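搜索 请输入关键词 高级检索
作者：食品包装与贮藏研究组
四月

3 包装材料对块状黄油贮藏稳定性的影响

3.1 研究对象与问题界定

块状黄油属于油包水型乳化体系，连续相为部分结晶的乳脂肪，分散相为细小水滴。其贮藏期内的品质下降主要来自两条途径：一是不饱和脂肪酸的自动氧化与光敏氧化，二是表层水分散失引起的颜色加深和质地变硬。前者与透光率、透氧率有关，后者与透湿率及折叠处的密合程度有关。已有研究多以平整膜片的透过率数据推算货架期，对成型后包装的讨论较少。成型过程中产生的折痕、压棱和端部叠层会改变局部的阻隔性能，由平片数据推算的结果因此偏于乐观。本节以成型包装为单位，考察上述局部缺陷与表层氧化之间的关系。

试验未涉及涂抹型调和脂、无水奶油及发酵型酸性黄油。加盐与不加盐两类产品的水相活度不同，微生物风险不可直接比较，本节只报告不加盐产品的结果。

3.2 材料与分组

样品由Gedthorpe乳品厂提供，取自同一批次，出厂后在5 ℃下避光运输。包装材料分为两组：对照组为羊皮纸，处理组为铝箔与纸的复合材料，商品代号Gumby。两组均采用同一型号的折叠包装机成型，折叠方式为纵向搭接、两端内折。贮藏试验在Gundberg与Lagos两处冷库平行进行，以考察环境湿度对库门开启时段的影响。两处冷库的设定温度相同，照明条件按零售冷柜的要求配置，照度为3000 lx。

样品在货架上单层摆放，相邻样品之间留有间隙，避免相互遮光。贮藏期为60 d，自入库之日起计。取样时连同包装整体取出，先检查外表面，再沿搭接线拆开。拆包操作在低温台面上完成，以减少表层脂肪软化对后续切片的干扰。

3.3 外观检查

外观检查的目的是记录褶皱的走向与分布，不作为合格判定的依据。褶皱按走向分为纵向、横向和不规则三类，按形态分为压痕、棱起和破损三级。光泽较强的表面在斜射光下容易产生反光条带，与棱起混淆，故每件样品需变换光线角度后复查。印刷图案的方向不影响分级，但油墨覆盖区与留白区的透光率不同，记录时应注明褶皱所处区域。图1所示的黄色包装表面有光泽，可见较浅的纵向折痕与棱起。 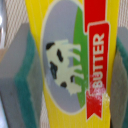

Lagos，四月

图1 黄油包装的外表面（图案方向为侧向）

同一包装上可以同时存在不同级别的褶皱，统计时以最高级别计入。端部内折区的叠层较多，外观检查难以判断其内层状态，这一部分改由拆包后的透光检查完成。透光检查使用漫射光源，将展开的包装材料平铺于光源上方，记录透光点的位置。

3.4 理化指标测定

表层样品取自黄油外表面以下2 mm以内，芯部样品取自几何中心。过氧化值采用碘量法测定，结果以每千克脂肪所含活性氧的毫摩尔数表示。水分含量采用直接干燥法测定。颜色以色差仪测定，报告亮度值与黄蓝值。硬度采用锥入法测定，测定前样品在恒温箱中平衡，平衡时间以芯部温度达到设定值为准。

每项指标均设平行测定，平行结果之差超过方法允许误差时重新取样。表层取样对刀具温度较为敏感，刀具过热会使切片边缘熔化，水滴合并，导致水分结果偏低。试验中刀具与样品同温放置，每次切片后擦净。

3.5 结果

芯部样品的过氧化值在整个贮藏期内变化不大，两组之间的差异不显著。表层样品则出现明显分化。羊皮纸组的过氧化值在贮藏前期上升较快，随后趋缓；复合材料组的上升起点较晚，曲线形状接近线性。上述趋势在两处冷库中一致，但Lagos样品的表层水分散失低于Gundberg样品，与前者库外空气湿度较高、开门时段带入水汽较多的情况相符。

折痕的影响与其级别有关。仅有压痕的区域与平整区域相比，表层过氧化值没有可检出的差别。棱起区域的材料与黄油表面之间存在间隙，间隙内残留空气，对应位置的黄蓝值偏高，切面可见一条较深的色带。破损区域数量有限，不足以单独作统计检验，其数据仅列入附表。

端部内折区的情况较为特殊。该处叠层使透光率下降，光敏氧化受到抑制，但叠层之间的通道使水分更易散失。因此端部样品往往表现为过氧化值不高而硬度偏大。若仅以过氧化值作为终点指标，端部的品质变化会被低估。

3.6 讨论

光照与氧气对表层氧化的贡献在本试验中不能完全分离。复合材料同时降低了透光率与透氧率，其优势来自哪一因素，需要以透明高阻隔膜作为补充对照才能判断。羊皮纸组前期上升较快的现象，可由成型时封入的空气与外界渗入的氧共同解释；后期趋缓则可能与表层干燥后氧的扩散路径变化有关，也可能是氢过氧化物分解速率提高所致。过氧化值只反映初级氧化产物的净积累量，后一种解释应以茴香胺值或挥发性醛类的测定加以验证。

棱起的形成与包装机的折叠压力和黄油的出料温度有关。出料温度偏高时块体较软，成型后体积回缩，材料随之松弛；出料温度偏低时块体棱角较硬，材料在转折处受拉。两种情况产生的褶皱在外观上相近，对贮藏的影响却不同，前者伴有间隙，后者伴有局部减薄。现行的外观分级没有区分二者，后续工作拟在分级表中增加一项贴合度指标，以拆包前的压触检查赋值。

样品均为单层摆放，与零售条件下的堆叠摆放有差别。堆叠时下层样品受压，棱起处的间隙可能缩小，光照也仅限于外侧表面。将本节结果用于货架期推算时，应对受光面积作相应修正。冷柜除霜造成的温度波动同样没有纳入本试验，其影响在3.7节中另行讨论。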